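Search the community
Search

Filed under: Work & Productivity > Notifications and chat overload

How do I get out from under group chats without looking rude?

Thilini Mondal
6 Sep 2021

My email is more or less fine, so please don't send me folder tips! My trouble is chat. I went part-time in July and I'm still sitting in every channel I was ever added to, plus the parents' group for my daughter's netball, plus a family one that wakes up whenever my cousins in Toronto do. I came back from a long weekend to 1037 unread messages and just shut the laptop again.

We use Garketti at work, and I've tried muting things, but then I muted the one where my manager posts the roster and turned up on the wrong day. Is there a way of doing this where I still see what I need to? I'd also like to leave a few groups outright, only it puts up that little line saying you've left and I'm a coward. 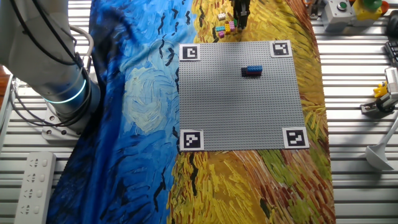

Tanvir Khondokar wanted to know whether I'm reading it all on my phone or my computer – both, sadly, and the badge on the phone is the one that gets me. It stops at 99 and then just sits there with a plus sign, as if it's given up too.

Mitali Weerasinghe

Turn the badge off first. Leave the notifications alone for now, just kill the red number and see how you go for a week. I did that and was checking far less by the end of it, without touching a single mute setting.

After that I went through my channels and asked whether anyone had used my name in there lately. If they hadn't, it got muted. Garketti lets you mute a channel but keep alerts for your own name (it's under the channel's own settings, not the main ones, which took me ages to find). Then ask your manager to tag you on rosters. Mine was perfectly happy to, and I'd put off asking for months! 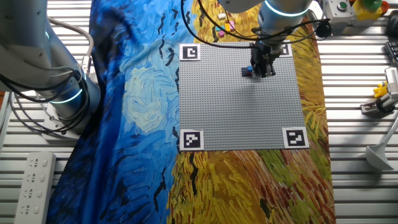

Does the name alert still come through if they write @everyone, though? Balakrishnan Joseph asked me that in the comments, and it does on mine, but there's a separate tick box for it and I wouldn't swear to how yours is set up.

As for leaving groups, I say something short and cheerful and go. "Clearing out my chats, text me if you need me!" Two people sent a thumbs up and that was the end of it. With family I wouldn't leave, I'd archive it and look in after dinner.

One more thing, since you mentioned coming back from time away. I don't read the backlog any more. I mark the lot as read and put up a note saying I've been off and to message me again if it's still a live one.
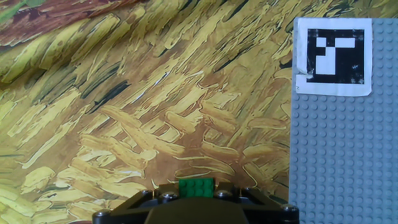
The first time I did it I felt sick all morning, and I got three messages. One was about a birthday cake. The other two were real work and took me 30 minutes all up, compared with the half day I used to lose scrolling through arguments other people had already settled.

Tyson MacLeod

just delete the app off your phone mate. works 100% of the time

OK, a bit more than that. I had Garketti and Treretti both going, one for work and one for the footy club, and having them on the same phone was what did my head in. Work stuff lives on the laptop now.

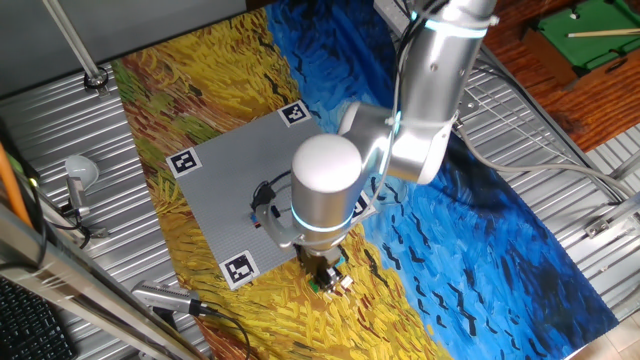
Footy stays on the phone, and if it's really urgent the boss can ring me, which has happened once. Check your contract or whatever first if you're meant to be on call. No idea about the netball parents, sorry, my wife handles ours.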